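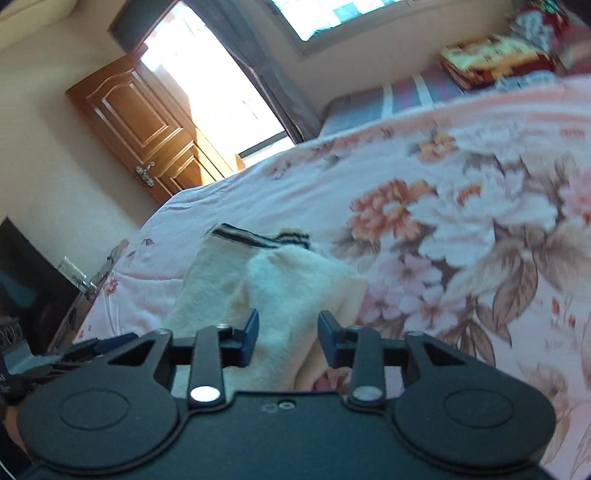

In the house of Yupin Pongsiri, the laundry is never folded on a table. It goes on the bed, as her mother did it, and she starts at six in the morning before the room becomes warm.

"A table is hard, and the cloth slides," she told me. "A bed holds it a little."

I visited her in July, in Chantharasri, where she rents a room to students and teaches a small evening class in the care of clothes. The class has eight places.
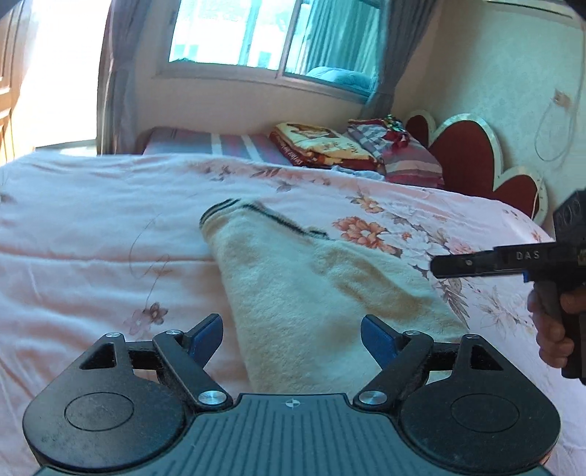 Her first rule is to make the surface ready. The quilt or sheet must be pulled flat, for any ridge below will print itself on the cotton above. She likes to work toward the window, and the pink flowers of the bedding do not disturb her eye, although one student asked her to use something plain. A towel comes early in the lesson. It has straight edges, so it forgives a beginner.

Knitwear is more difficult. Chalerm Nilsuwan, who took the class last year, ruined a good cardigan by hanging it wet, and he still speaks about it with sadness. A sweater should lie on its front with the sleeves brought in over the back, and the neck should stay open and relaxed.

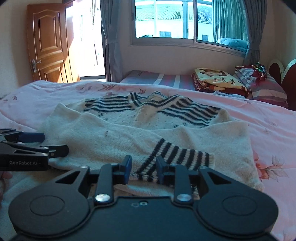 If the collar is pressed in the fold, it keeps a crooked line until the next wash. Mrs. Pongsiri smooths the shoulders first and the body after. She folds in thirds and leaves the piece for a few minutes before she puts it in the drawer.

Fleece she treats almost like a blanket. She shakes it once, lays it wide and looks for the creases that run down the middle.

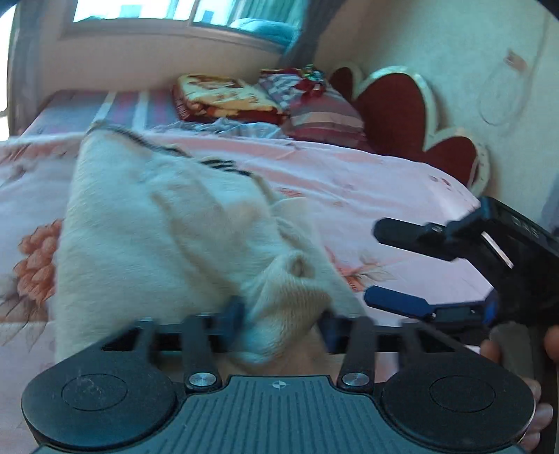
Socks and Small Things

Socks are folded in two and placed side by side. She does not roll them into balls, which makes the cuff tired. For the drawer she uses dividers from Plisico, a set she bought for 336 baht, and she says the cheaper ones at 159 baht bend by the second month.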